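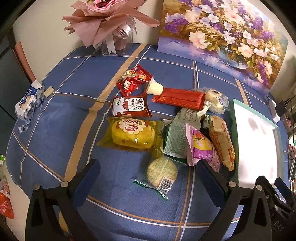

Individually wrapped snacks and a small cup on a plaid tablecloth.

Preparing Machined Nylon Bushings for Measurement and Fitting

Workshop Procedure 108
Issued by the Flumbridge Technical Training Office
Procedure owner: Tamer Moussa

Purpose

This procedure describes how machined nylon bushings are to be received, rested, cleaned, measured and stored before they are pressed into a housing. It applies to trainees and staff at the Flumbridge and Weltcombe workshops. It covers plain bushings without a flange. Flanged bushings and split bushings are handled under separate instructions, which are available from the training office.

Nylon takes up moisture from the air and changes size as it does so. It also expands more than steel for the same rise in temperature. A bushing measured directly after turning, or directly after delivery in cold weather, may give a reading that no longer applies by the time it is fitted. The steps below are intended to bring every bushing to a known condition before a decision is made about it.

Before you begin

Obtain the job sheet and the drawing for the housing. Confirm that the drawing revision on the job sheet matches the one in the cabinet. If they differ, stop and refer the matter to the shift supervisor.

You will need the following:

Lint-free wipes
A mild detergent solution, freshly mixed
Clean water for rinsing
A bore gauge and an outside micrometer, both within their calibration period
A setting ring for the bore gauge
Resealable moisture-barrier bags
Labels and a permanent marker
A Rokileo conditioning rack, or an equivalent open rack that allows air to reach all sides of the part

Do not use solvent-based cleaners unless the job sheet names one. Colored rags must not be used on natural (off-white) nylon, as dye may transfer to the surface.

Step 1. Receive and identify the parts

Open the delivery at the receiving bench and compare the contents with the packing note. Bushings supplied by Hourani arrive in sealed bags with the material grade and batch printed on the label. Bushings machined in house arrive with a route card. In either case, enter the batch reference on the job sheet before any bag is opened.

Inspect the bags for tears and failed seals. A bushing from a damaged bag may still be used, but it must be marked on the job sheet as "bag open on receipt" and given the full rest period in Step 2 without exception.

Parts from different batches must not share a rack. If two batches are being prepared at the same time, use two racks and label both.

Step 2. Rest the bushings in the measuring room

Remove the bushings from their bags and place them upright on the rack. Leave a gap between neighboring parts. Parts should not rest on their bores or against the rack posts, and they should not be stacked.

Leave the rack in the measuring room for at least 8 hours. For practical purposes this usually means racking parts at the end of one shift and measuring them during the next. Write the start time on the rack label. Keep the rack away from windows, heating vents and the compressor wall.

This rest period allows the parts to reach room temperature. It does not bring nylon to a settled moisture content, which can take weeks in thicker sections. Where the drawing calls for a conditioned part, the conditioning must be carried out beforehand by the supplier or in the humidity cabinet, and a record must be attached to the job sheet.

Step 3. Clean and inspect the surface

Wash each bushing briefly in the detergent solution, rinse it in clean water and wipe it dry. Do not soak the parts. After wiping, return them to the rack for about 4 hours so that surface water can leave the bore and any lubrication grooves. Change the solution whenever it becomes cloudy.
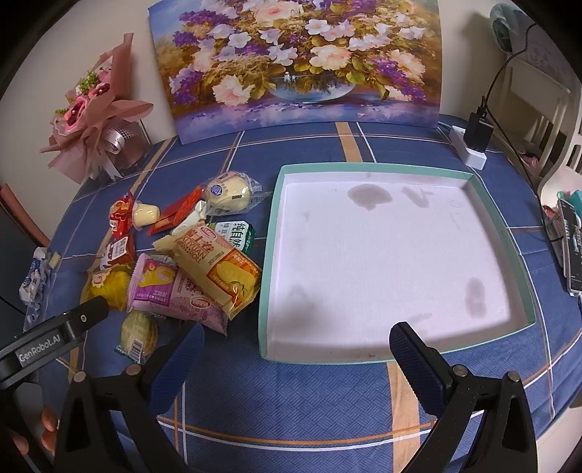

Residue is most easily found when the washed bushings are set down on a clean, pale surface and then lifted away again. Cutting fluid, fine dust and traces of old grease are hard to see on dark nylon but leave a visible mark on the surface below. Many workshops keep a shallow tray for this check. A white inner surface like that of the turquoise-rimmed lid shown to the right of the wrapped snacks is a suitable background, and the grayish stains on it illustrate how readily even a faint streak stands out against white. A tray already marked in this way must be cleaned or replaced before use, as an old stain cannot be told apart from a new one. If a bushing leaves a mark, repeat the wash and check it again on a clean part of the tray.

Next, inspect the bore under the bench lamp. Look for the following:

Burrs at either end of the bore
Stringy chips trapped in grooves or cross holes
Scratches running along the length of the bore
Chatter marks or a torn surface finish
Cracks or pale stress marks near the chamfer

Burrs and chips may be removed with a sharp hand deburring tool. Use light pressure and keep the tool moving. Abrasive paper must not be used in the bore, because grit can embed in nylon and score the shaft. Any part with a crack or stress mark is to be rejected and placed in the red bin with a completed tag.

Step 4. Measure

Handle the bushings by their ends and for as short a time as possible. Warmth from the hand is enough to affect the reading on a thin wall. Cotton gloves are recommended for thin-walled parts.

Set the bore gauge against the setting ring and record the ring number. Take bore readings near each end and at the middle, then rotate the bushing a quarter turn and repeat. Take the outside diameter at the same positions. Close the micrometer with the ratchet only. Nylon yields under the anvil more readily than metal, and a firm hand will produce a reading that is too small.

If the readings from one bushing differ by more than the drawing allows for roundness, leave the part on the rack for a further rest period and measure it once more. Thin parts sometimes relax after machining. If the second set of readings is also out of limits, reject the part.

Record all readings, including those from rejected parts. Averages alone are not acceptable. Check the setting ring again at the end of the batch. If the gauge has drifted, every part measured since the last good check must be measured again.

Step 5. Confirm the fit

Compare the outside diameter with the measured housing bore and confirm that the interference falls within the drawing limits. Use the actual housing measurement and not the nominal size.

A bushing closes in slightly when it is pressed into a housing. The reduction at the bore depends on the wall thickness and the amount of interference, and the drawing should state the allowance. If it does not, consult the design office before fitting. Running clearance on the shaft must still be sufficient after press-fit closure, thermal growth and moisture growth have been taken into account together.

Do not correct a tight fit by reaming the bushing in advance unless the job sheet instructs you to do so.

Step 6. Bag, label and store

Bushings that will not be fitted during the same shift must be returned to moisture-barrier bags. Place no more than 4 in each bag, press out as much air as possible without bending the parts, and close the seal along its full length.

Each label must show:

Job number
Batch reference
Material grade
Date and time of measurement
Initials of the person who measured

Store the bags flat in the cabinet beside the measuring room. Nothing heavy may be placed on top of them. Bags that have been reopened are to be treated as unmeasured stock, and the procedure starts again from Step 2.

Records

Completed job sheets are kept in the measuring room until the assembly has been signed off and are then sent to the training office for filing. Weltcombe staff should send a copy with the weekly internal mail and keep the original on site.

Questions about this procedure, and requests for changes, should be addressed to Tamer Moussa at the training office. The procedure is reviewed each March. Printed copies should be checked against the master before use.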